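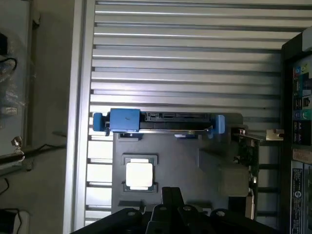
Print this article
E-mail this article

It was a bright May morning when I finally got myself out to Waltden for the open day, and I'll admit I went mostly for the coffee. The talk was of old office computers – the workshop there takes in 400 a month – and of Vakik, the robot that is learning to take them apart.

Gitau Rugemalira walked 12 of us up to the bench, where the gripper pointed its fingers up toward an open case, with the hard drive in its bright blue caddy and the processor close by. "Blue plastic is kind to us," he told me. "Gray on gray is a long afternoon!"

I stayed well past lunch, asking far too many questions about screws.

Print | E-mail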